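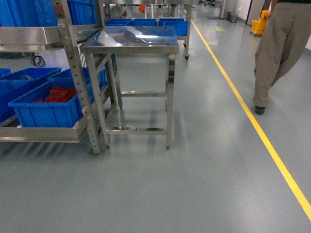

# Zorosum wool wrap coat, do I size down or not?

**marigoldsleeves** (posts: 1,129)

Hi everybody, I hope I'm in the right section, and if I'm not please move me over to Outerwear and I won't be offended! I've been circling the Zorosum wrap coat since last winter (the long one with the tie belt and the big shawl collar, in that toasted oatmeal color) and it has finally gone on clearance. It was $300 full price and I just couldn't do it at full price, not with the car needing tires. Now it's final sale, so I get one shot at picking a size and I'm a nervous wreck over a coat.

Here's my trouble. I'm a 6 on top in nearly everything and an 8 if there are real shoulders in it. The Zorosum chart puts me right on the line between small and medium. Reviews on the shop page are all over the place, with half of them saying it's enormous and the other half saying the sleeves are short. I like a sweater underneath, a proper thick one, and I don't want to look like I'm wearing the comforter off the guest bed.

So if you own it, what did you get and what do you wish you'd gotten? Long answers welcome, I have a pot of coffee going.

**buttonjar**

Oh, I love this coat, and I'll tell you straight away to size down! I have the small and I'm a solid 8. The shoulders are dropped, so there isn't really a seam to fight with, and the wrap gives you all the room in the world across the front. I wore mine all through last winter over a cable knit and never felt stuffed into it. The medium swallowed me. I tried both on at the Ridgeway store before they closed the upstairs, and the sales lady and I both laughed out loud when I came out in the medium.

The sleeves are a touch short, that part is true. I wear long gloves and call it a look.

**seamripper_annex**

I'm going to disagree, and I hope buttonjar will forgive me since we've disagreed about coats before and stayed friends. Do NOT size down if you want to belt it over a thick sweater. A wrap coat needs overlap. If the front panel doesn't reach well past your middle it'll creep open every time you sit down, and then you spend the whole winter holding your coat shut at the bus stop like somebody in an old movie.

I sew, so take this from somebody who looks at coats inside out in fitting rooms and gets funny looks for it. What you should ask about is the back width across the shoulder blades. Put on your thickest sweater, reach both arms forward like you're driving, and have someone measure straight across your back. Then write to the shop and ask for the flat back measurement on the small. They answered me inside a day when I asked about the car coat.

**buttonjar**

Forgiven, as always! But I do drive in mine and I do take the bus in mine and it stays shut. I think you and I tie a belt differently. I do a real knot, and you told me once you just loop yours. 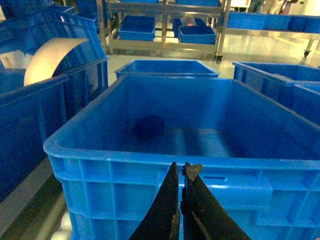 ## A few things to check before you order (from the sticky, with my notes)

**tweedandtoast** (posts: 1,269)

I'm pasting this from the coat sticky, seeing as it's buried on the second page now and I can never find it myself. My own additions are mixed in, and I've gone on a bit, sorry.

- Measure a coat you already own and love, laid flat, armpit to armpit. Your body measurements only get you so far with anything that has a shawl collar.
- Look at where the belt loops sit. On the Zorosum they're high, almost at the ribs on me, and I'm short! If you're long in the body you may want to snip them and move them down. It's a ten minute job with a hand needle.
- Check for an inside tie. The older version of this coat has one and the newer one doesn't, and I think that explains the whole argument above. With the inside tie you can size down and be perfectly happy. Without it you'll be tugging.
- Read the label for the wool content. The oatmeal and the navy weren't the same cloth the year I bought mine, and the navy hangs heavier.
- Final sale means final sale. They wouldn't even do a store credit for my sister-in-law, and she asked very sweetly.

For what it's worth I have the medium, new version, and I'm a 6. It's roomy. I like roomy. I also sewed in a big hidden snap at the hip where the front crosses, and that fixed the creeping for good.

**marigoldsleeves**

You're all so kind, and this is exactly why I came here before buying anything. I had no idea there were two versions! The listing doesn't say one word about an inside tie and the photos only show it closed. I've written to them to ask about the tie and the back width both.

Meanwhile I did the driving-arms measurement in the kitchen, with my husband holding the tape and complaining that his eggs were getting cold. I'm broader back there than I thought. Too many years of carrying toddlers, I guess, or else I've always been this way and only ever bought stretchy things.

Also, has anyone here tried the Hura one? It's the same general idea, belted, longish, a little cheaper even before the sale, and you can send it back. I'd feel calmer with something I could send back.
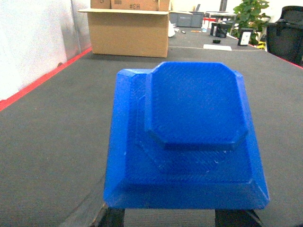 **pocketlint** wrote:

I've had the Hura for two winters, and I'd call it a very nice coat that isn't really a winter coat. The cloth is thinner, and the wind goes right through the front on a bad day. I wear mine from the end of September until the first hard frost, then again in April when everyone else is being brave in a denim jacket. The color has held up beautifully, though, and the pockets are deep enough for a paperback, which matters to me more than it should.

It runs small, too. I'm usually a 2 and I had to go up to a 4 to get my arms into it with any kind of knit. If you're between sizes in Zorosum you're definitely the larger one in Hura.

It does pill where your handbag rubs. Mine has a fuzzy patch on the right hip and I go at it with a sweater comb on the couch.

**seamripper_annex**

Agree on the Hura pilling. I looked at one at the Ridgeway store and the display coat was already fuzzing under the arm. It's pretty on the hanger, though, I'll give it that, and I did pet it for a while.

Tweed, I'm so glad you brought up the inside tie. I take back half of what I said to buttonjar. If hers is the old version then of course it stays shut!

**buttonjar**

I just went to the closet and looked. Inside tie, left seam. I've been using it all this time without giving it a thought, like a seat belt. So I was right, but only about MY coat. I'll still defend the small to anyone who has one like mine.

**tweedandtoast**

If the new one has no tie you can have one put in for very little. The alterations place in Warnstead, next to the dry cleaner, did one for my neighbor with matching ribbon and it looked like it came that way. They're slow around the holidays, so go early. They also let down the sleeves on hers, and there was more hem tucked up in there than you'd expect. Ask them to check before you give up on the sleeve length.

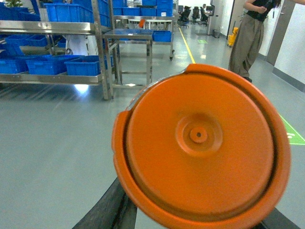
*Orange lid and blue crates.*

**marigoldsleeves**

Update, for anyone who has been following along (hello to the lurkers, I was one of you for years). Zorosum wrote back this afternoon, very friendly. No inside tie on the clearance ones. They gave me the back width for both sizes, and the small is narrower than my kitchen measurement, with a sweater on at least. The medium clears it with room to spare.

So I ordered the medium in oatmeal! I'm going to do tweed's hidden snap and see how I get along before I pay anybody to add a tie. If the belt loops land up under my armpits I'll move those too, though I may need somebody to hold my hand through it, seeing as the last thing I sewed was a pillow.

**seamripper_annex**

Good choice, and I'm not only saying that because it was my choice. For the snap, get the large covered kind and sew it through the facing only, so the stitches don't show on the front. Put the coat on over your sweater, tie it how you like it, mark both spots with chalk, and then sit down in a kitchen chair before you commit. It always shifts when you sit.

**buttonjar**

I still think you'd have been happy in the small, but wear it in good health! And please come back and tell us about the sleeves.

**pocketlint**

Does anyone know if the navy is on clearance too, or only the oatmeal? Asking for my hips, which would like to be warm in January.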